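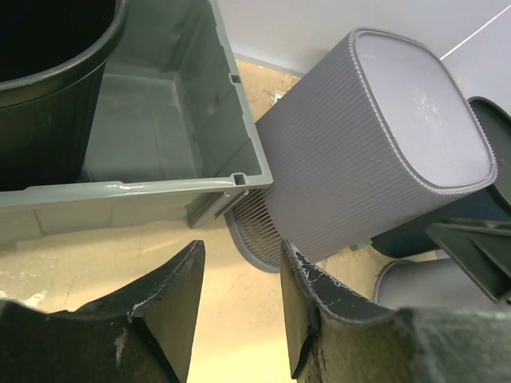

Blog > Band admin > Gigs and money

I finally gave up on the spreadsheet last week. If you've been reading for a while you'll know the one I mean, the gig sheet with a tab for every year and a colour code that only made sense to me (orange meant "deposit in", except in 2017 when it meant "needs a PA"). It had got to 181 rows and it took so long to open on the old laptop that I'd go and put the kettle on.

So I've moved the whole lot over to Trukaden. Gerrit Rampersad, our bass player, has been using it for his wedding quartet and has been on at me about it since last July. I did look at Mesadska first, and it's very pretty, but it wanted me to set up every musician as a "resource" with a cost centre, and we are a nine-piece ceilidh band, I don't even know what a cost centre is.

Getting the old bookings in was the fiddly bit. You can upload them all in one go, but it wants the dates in its own format, and mine were in whatever format I'd felt like that evening. I did the first lot by hand with the radio on and then got fed up and asked Ntombi Ntuli, who fixed the rest with one formula in the time it took me to find the biscuits. I've asked her to write it down for me. She says it's not worth writing down. It is, Ntombi!

What I like so far: the contract goes out from the same page as the booking, so I've stopped sending the Varkby hall people last year's terms by mistake (twice, sorry). The deposit reminder goes by itself. And each of the band gets their own login with just their dates and what they're owed, which has cut the "what time are we loading in?" texts down to almost none.

What I don't like: you can't split a fee unevenly without doing it line by line. Our caller gets a bit more than the rest of us, quite rightly, and on a £300 job that means typing nine amounts and checking them on my phone. I've emailed to ask. There's also no way of marking a gig as postponed, only confirmed or cancelled, and as you can imagine I have rather a lot of postponed ones at the moment. For now I'm leaving them confirmed with the date moved to next year and a note saying TBC. The Tshabalala wedding has had three dates already, poor loves.

Next job is the invoices. I've got the logo to upload and it keeps coming out squashed, so if anyone has managed it, leave me a comment and tell me what size yours is.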